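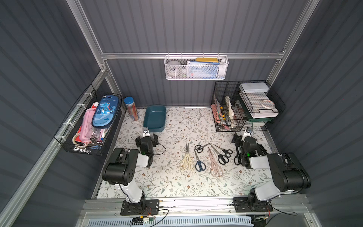 Davolton Tenants' Group Asks Monitix to Show Its Work on "Smart" Heating Savings

DAVOLTON, 21 November 2019 – The Davolton Tenants' Group today called on Monitix, the company behind the heating meters now going into apartments across the city, to publish the figures behind its claim that the devices cut heating bills by 39 percent.

The claim appears on the flyers that went under doors in October. It comes with no footnote. The group has asked Monitix three times in writing which buildings were measured, over which months, and what the same apartments paid the winter before. Two of those letters got a form reply thanking us for our interest. The third got a second copy of the flyer.

"Maybe the number is real," said Parvathi Chacko, who chairs the group. "I'd be glad if it was. But a mild winter will cut your bill too, and so will being away for Christmas. If they want people to sign a five-year contract, they can show us one spreadsheet."

The meters are already in place at Devar Court, where all 57 apartments were switched over before the heating season began. Tenants there now pay a monthly service fee on top of the heat they use. The fee is charged in summer as well. Neither the fee nor the summer billing is mentioned on the front of the flyer, and the back refers readers to "your full terms," which several tenants say they have yet to receive.

The landlord, Lo Property, plans to have the meters in 1000 apartments by next spring and 2000 by the end of that year. A spokesperson told the group that savings "will vary by household." We don't doubt it. We would like to know by how much, and in which direction.

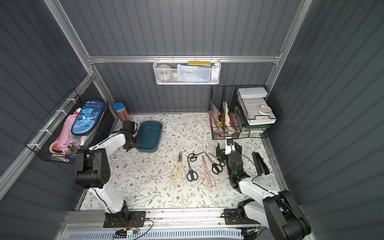

Ming-te Kwan
Research and Casework, Davolton Tenants' Group

I have read a lot of flyers like this one, and the wording is familiar. "Save up to 39 percent" is a sentence that is true if a single apartment somewhere saved 39 percent. It is also true if every other apartment saved nothing. Monitix may have much better evidence than that, in which case releasing it should take an afternoon.

The part that worries me more is the corner apartments. Under the old system, heat was split by floor area. Under the new one, each household pays for what its own radiators put out. That sounds fair until you remember that a top-floor corner unit has two outside walls and a roof, and the family in the middle of the building is kept warm by its neighbors on every side. No meter fixes a bad wall. Lo Property has not said whether it will insulate anything before the billing changes – or at all.

The group is asking for the following:

Publication of the full results behind the 39 percent claim, with the buildings and dates named.

A written breakdown of the service fee, including the summer months.

A pause on new installations until tenants have had their full terms for at least 30 days.

An adjustment for top-floor and corner apartments.

Tenants who have been asked to sign a Monitix agreement can bring it to the group's Thursday drop-in, where we will read it through with them. Please bring last winter's bills if you still have them, even if some months are missing.

About the Davolton Tenants' Group
The Davolton Tenants' Group is a membership organization for renters in the city. It takes no money from landlords or energy companies.

Media contact: Parvathi Chacko, Chair, Davolton Tenants' Group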